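Household chore automation

Household chore automation is the use of machines to carry out domestic work such as cooking, tidying, washing and folding. The term covers single-purpose appliances, which have been common in homes for decades, and general-purpose robots, which are meant to do many different jobs with the same body. General-purpose robots can now do a number of household tasks under favourable conditions. They do not yet do them reliably enough, or quickly enough, to be left alone in an ordinary home.

Closely related work takes place on shop floors, where robots sort, pack and move goods. The two fields share much of their hardware and software but differ in how far the surroundings can be controlled.

Background

A dishwasher or a washing machine works because the job has been rearranged to suit it. The user brings the dirty items, loads them, chooses a setting and takes them out again. The parts left to the person – picking up, carrying, sorting and putting away – are the ones that general-purpose robots are intended to take over.

These parts are hard to automate for several reasons. Objects in a home are of many shapes and are seldom left in the same place twice. Some are soft, slippery or easily crushed. Instructions are vague: "clear the table" does not say what counts as rubbish or where a half-eaten meal should go. A factory robot can be fenced off and given parts in a fixed position, but a kitchen is shared with people, pets and whatever was left out the night before.

Kitchen tasks

Kitchens are a usual testing ground. Moving food between plates and bowls is among the simplest jobs studied, and is often tried first in simulation, where food and dishes can be set out again at once and nothing is broken by a bad grasp. 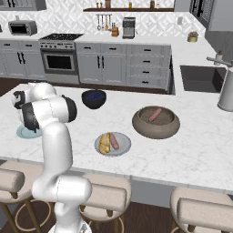 Simulated kitchen island with a robot arm, plates, bowls and food.

A task of this type is normally broken into stages: finding the object, reaching for it, closing the fingers, lifting, carrying and letting go. An error at any stage usually spoils the ones that follow. For this reason a robot that manages each stage well may still fail at the whole job fairly often. Long chores such as laying a table or emptying a dishwasher string many of these short tasks together, and the chance of a fault grows with each one.

Francine Gagnon and Mervin Nguyen, who compared kitchen trials for the Poirier test kitchen, divided them into three grades. In the first, the objects and their positions are known beforehand. In the second, the objects are known but may be anywhere within reach. In the third, neither is known. Their first set of trials covered 22 kitchen tasks, of which 19 were completed at least once at the first grade. Far fewer were completed at the third. The Poirier grades have since been used by other groups, sometimes with a fourth grade added for trials in which a person is working at the same counter.

Simulation and real homes

Simulated kitchens allow large numbers of attempts to be made cheaply. The Plokach project, led by Juraj Hubáček, ran 1,000 attempts at each of its tasks before any trial on a physical arm. Between attempts the software changed the starting places of the dishes and food, and in some runs the lighting and the point of view. 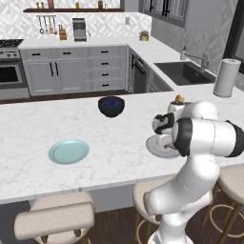 Results from such work do not carry over in full. Simulated food tends to be firmer and more regular than the real thing, and contact between a finger and a curved surface is difficult to model. Spills, crumbs and grease are mostly left out. Plokach reported that arms which did well in simulation often needed further practice on real dishes, mainly with thin plates and anything soft. Yvette Carrier, in a review of the project, argued that simulated scores should be read as a guide to which method is better than another, and that they say little about how a robot would perform in a given house.

Shop-floor work

Progress has been quicker in workplaces. The packing firm Prusport uses arms to move boxed goods from trays to cartons, with staff on hand to deal with jams and dropped items. Gordon Bergeron, who oversaw the installation, put the share of the line's work done without help at over 70 per cent. Goods in bags and nets were kept on the manual line.

The comparison with the home is limited. A shop floor can be lit evenly, its trays can be made to one pattern, and trained staff can step in within moments. A household has none of these, and the person who would have to step in is the one the machine was bought to relieve.

Current state

Floor cleaning and lawn mowing are the chores most often handed over to mobile machines at home. Both take place on a mostly flat surface and need little or no handling of objects. Tidying, cooking and laundry remain largely at the trial stage.

Fivau, a maker of light robot arms, offered a counter-mounted model to a small number of households on loan. Users found it helpful for fetching and holding, but many stopped using it for clearing up after meals, which they could do faster themselves. Speed, noise, cleaning of the fingers and loss of counter space were the main complaints. The company withdrew the loan scheme in August and has said that a slimmer arm is being prepared.

Safety rules for robots working near people were written chiefly with industry in mind. How they should apply to a machine that handles knives or hot pans with children in the room has not been settled.

See also

Domestic robot
Home appliance
Robot simulation
Pick and place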